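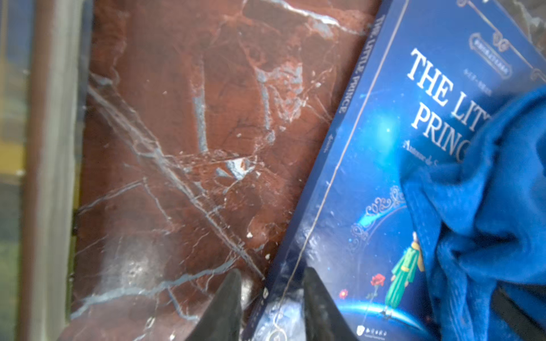

4. Comparar dois pares de dedos na mesma bancada

Antes de trocar os dedos Boller pelos Nolte, vale a pena passar uma tarde tranquila com os dois e ver como cada par se comporta com objetos do dia a dia. Os livros de capa mole são ótimos para começar (e quase toda a gente tem uns quantos à mão!). Um exemplar de "The Little Prince" pousado em diagonal, com um pano azul por cima de parte da capa, já dá bastante que fazer: a câmara do pulso só apanha um pedaço do título, e os dedos têm de se orientar pela lombada e pela borda do livro.

1. No painel Binditz, abra o perfil "Dedos" e escolha o par que está montado. Confirme o nome duas vezes, por favor; a Marlina Chin e eu já perdemos uma manhã inteira com o perfil errado.

2. Leve os dois braços à posição de repouso e espere que o painel indique "Pronto".

3. Regule a força de fecho para o nível 2. Pode subir até ao 4 mais tarde, com calma.
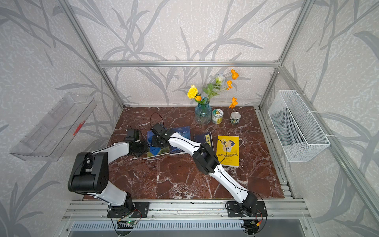 4. Desça um braço de cada vez sobre o livro escolhido e pare assim que a ponta dos dedos chegar à altura da capa. O outro braço pode ficar suspenso por cima do livro vizinho, desde que os cotovelos tenham espaço para rodar.

5. Feche os dedos devagar, levante o livro e volte a pousá-lo. Repita 6 vezes com cada par e anote as falhas na folha de registo.

CUIDADO: mantenha as mãos fora da bancada enquanto o painel mostrar "Ativo", mesmo que os braços pareçam parados.

Nota: se tiver um vaso ou frascos ao fundo da mesa, baixe o limite de alcance antes do passo 4. O pedra polida reflete a luz e pode enganar a câmara do pulso; nesse caso, reduza a exposição um ponto e repita a leitura.

Nota: os resultados só são comparáveis com os livros na mesma posição. O Warrick Tamihana marca os cantos com fita de papel, e recomendo muito o truque. Para a troca dos dedos propriamente dita, veja a secção 5.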